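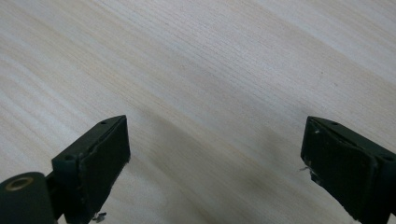 Madeira clara, veio fino e direito.

Perguntas frequentes — tampos, óleos, entregas

Página revista à pressa na quinta-feira, 1 de agosto de 2024. Se alguma coisa não bater certo com o que diz a sua factura, vale a factura. Vamos corrigindo.

ENCOMENDAS

Como encomendo um tampo por medida?
Pelo formulário. Comprimento, largura, espessura, forma dos cantos, acabamento. Medidas em milímetros, por favor, em centímetros dá asneira. Desenho à mão também serve desde que se leiam os números. Enviamos orçamento por email e só avançamos com o seu ok por escrito. Por telefone não fechamos medidas, já correu mal.

Posso mudar as medidas depois?
Antes de cortar, sim. Depois de cortar, não. Quando a peça entra em corte recebe um email com o assunto "em corte". A partir daí dá para mudar o acabamento e a morada, mais nada. Encurtar um tampo já feito é possível mas é pago como trabalho à parte.

Têm medidas standard?
Temos a linha Fornutholm. Tampo liso, cantos ligeiramente arredondados, espessura única de 40 mm. Sai mais depressa e mais barato que por medida. As dimensões disponíveis estão na página do produto, mudam conforme o stock, por isso não as repito aqui.

Enviam amostras?
Sim. 3 amostras grátis por cliente, a partir daí pagas. Vão por correio normal, sem registo. Peçam a mesma madeira com acabamentos diferentes se a dúvida for a cor, ajuda mais do que pedir madeiras todas diferentes. E vejam as amostras na divisão onde vai ficar o móvel, de dia e à noite com o candeeiro aceso.

Qual é o vosso orçamento mínimo?
Não há mínimo. Prateleiras pequenas, tábuas, um degrau solto, tudo bem. O máximo depende do que passa na porta da oficina. A encomenda mais cara até hoje foi uma mesa de reuniões de 3.934 €, a maior parte disso era madeira e transporte.

Posso ir buscar à oficina?
Pode, com marcação. Sem marcação é provável que ninguém lhe abra a porta, com as máquinas ligadas não se ouve a campainha. Traga mantas e cintas. Não temos mantas para emprestar, emprestámos e não voltaram.

MADEIRA

Porque é que o meu tampo não tem a cor da fotografia?
Várias razões. O ecrã. A luz. O óleo, que escurece sempre um bocado. E a própria madeira, que varia de tábua para tábua e até dentro da mesma tábua. Nas madeiras claras nota-se mais: a mesma peça pode parecer creme de um lado da sala e bege do outro. Se precisa de uma cor exacta, peça amostra e diga-nos que foi aprovada. Guardamos a referência.

A madeira clara fica amarela?
Com o tempo, sim, quase todas ganham algum tom. O sol acelera. O óleo normal puxa para o amarelo, o óleo com pigmento branco atrasa isso mas não pára. Não deixem jarras e tapetes sempre no mesmo sítio nos primeiros meses, fica a marca por baixo. Costuma esbater depois de destapar mas leva tempo.

Nós, riscas, diferenças de tom: é defeito?
Não. Nó são e bem fechado não é defeito. Nó solto ou com buraco é, e nesse caso reparamos ou trocamos. Riscas do veio não são defeito. Se quer uma peça com poucos nós, escreva isso nas observações e escolhemos as tábuas com esse critério, com um acréscimo no preço.

O veio vai em que direcção?
No sentido do comprimento, salvo indicação contrária. Em tampos quadrados perguntamos. Se vai ter várias peças seguidas (bancada em L, por exemplo) mande um esquema com setas a indicar o sentido. Veio desencontrado num canto vê-se logo à entrada da cozinha.

A madeira vai empenar?
Mexe. Toda a madeira maciça mexe, incha no inverno húmido e encolhe com o aquecimento ligado. O que se pode fazer: tratar as duas faces e os topos por igual, fixar com furos ovais ou ferragens que deixem folga, e não encostar a radiadores. Tampo aparafusado rijo a uma estrutura de ferro acaba por abrir. Vemos isto muitas vezes, e não entra na garantia.

Quanto tempo espero antes de montar?
Deixe a peça na divisão onde vai ficar, deitada sobre ripas, ar por cima e por baixo. Alguns dias. Nunca encostada de pé à parede, nunca directamente no chão da garagem. Se vier embrulhada em plástico tire o plástico.

ACABAMENTO E MANUTENÇÃO

Qual é a diferença entre o óleo Granier e a cera Baloyi?
Óleo Granier entra na madeira, protege de água e gordura do dia a dia. É o que recomendamos para mesas e bancadas. Cera Baloyi fica mais à superfície, toque macio, bom para estantes, cabeceiras, coisas onde ninguém pousa copos. Pode-se pôr cera por cima do óleo, depois de bem curado. Óleo por cima da cera não pega, é preciso lixar primeiro.

Recebi o tampo em cru. O que faço?
Lixa fina, sempre no sentido do veio. Aspirar bem. Pano ligeiramente húmido para levantar o pelo da madeira, deixar secar, lixar outra vez só de leve. Depois o óleo: camada fina com pano sem fios, esperar, retirar todo o excesso. Repetir no dia seguinte. Topos levam mais, bebem muito. E a face de baixo também, não saltem a face de baixo.

Ficou pegajoso. Porquê?
Óleo a mais, quase de certeza. Passe um pano com um pouco mais do mesmo óleo para amolecer, esfregue, limpe logo com pano seco. Se já endureceu, esfregão abrasivo fino e paciência. Se a divisão estiver fria e fechada demora muito mais a curar, abra a janela.

ATENÇÃO aos panos. Pano com óleo amarrotado dentro de um saco pode pegar fogo sozinho. É a sério. Estender ao ar livre até ficar rijo, ou mergulhar em água e só depois deitar fora.

De quanto em quanto tempo volto a olear?
Teste da gota: uma gota de água em cima da madeira. Se faz bolinha, está bom. Se escurece a madeira, está na altura. Mesa de jantar com uso diário pede mais vezes do que uma secretária. A zona do lava-loiça pede mais vezes que tudo o resto. Pode-se olear só essa zona, mas esbata para os lados para não ficar um quadrado.

Como limpo no dia a dia?
Pano húmido bem torcido, sabão neutro, secar a seguir. Só isto. Nada de lixívia, amoníaco, vinagre puro, toalhitas, sprays multi-usos. Nem máquinas de vapor, por favor.

Mancha de copo / vinho / café
Branca e superficial: sai muitas vezes com esfregão fino e uma gota de óleo. Escura: entrou na madeira, lixar a zona no sentido do veio e voltar a olear. Preta, em redor de uma lata ou de um parafuso: é reacção do ferro com a madeira e a água, lixar por vezes não chega. Mande foto com luz do dia antes de começar a tentar coisas da internet.

Risquei o tampo. Tem arranjo?
Tem, é a vantagem da maciça. Risco leve, lixa fina e óleo. Mossa sem fibras cortadas, pano húmido e ferro de engomar por cima, uns segundos de cada vez, a madeira sobe. Depois de secar, lixa e óleo. Em peças já envernizadas por terceiros não usem o ferro, estraga o verniz.

Posso pousar tachos quentes?
Não. Base por baixo, sempre. O acabamento aguenta uma chávena, um tacho saído do fogão não.

ENTREGAS

Quanto custa o envio?
Grátis em Portugal continental para encomendas de óleos, ceras e acessórios acima de 99 €. Tampos e peças grandes vão por transportadora com preço calculado no orçamento, depende do peso e do código postal. Ilhas: perguntar primeiro, óleos não podem ir por avião.

Levam até dentro de casa?
A transportadora entrega à porta do prédio. Ao pé do passeio, para ser mais exacto. Subir escadas é um serviço à parte e tem de ser pedido na encomenda, no próprio dia o motorista não aceita. Meça o elevador e o patamar das escadas. A sério, meça.

A embalagem veio danificada, e agora?
Escreva na guia do motorista que veio danificada, antes de assinar. "Sujeito a verificação" não serve de nada, a transportadora não aceita. Fotografe a caixa e depois a peça. Mande-nos tudo no mesmo dia se conseguir. Sem nota na guia fica muito dificil reclamar, embora tentemos na mesma.

Fecham para férias?
A oficina da Dristaveo fecha em agosto para tampos por medida. Óleos, ceras e amostras continuam a sair. Tampos encomendados agora entram na fila para a reabertura, por ordem de pagamento. Em maio também costumamos ter fila, é a altura em que toda a gente se lembra da mesa do terraço (e já agora, para exterior descoberto não fazemos nada em madeiras claras).

DEVOLUÇÕES E GARANTIA

Posso devolver?
Produtos de stock por abrir, sim, dentro do prazo legal, com portes de volta por sua conta. Latas abertas não. Peças por medida não, salvo defeito ou erro nosso. Se o erro de medida for nosso refazemos e vamos buscar a primeira.

O que cobre a garantia?
Colagens que abrem, ferragens montadas por nós, defeitos escondidos da madeira. Não cobre: água parada, calor, sol, fixação mal feita, falta de óleo, animais. Para accionar é preciso número da encomenda, fotos e uma descriçao do sítio onde está a peça. Aquecimento por perto, janela, exaustor, esse tipo de coisa.

Fazem restauro de móveis antigos?
Não. Lixamos e voltamos a olear peças feitas por nós, mais nada.

Não encontrei a minha pergunta
Formulário de contacto, escolher "outros assuntos". Com número de encomenda se houver. Respondemos por ordem de chegada — mandar o mesmo email duas vezes volta a pô-lo no fim da fila.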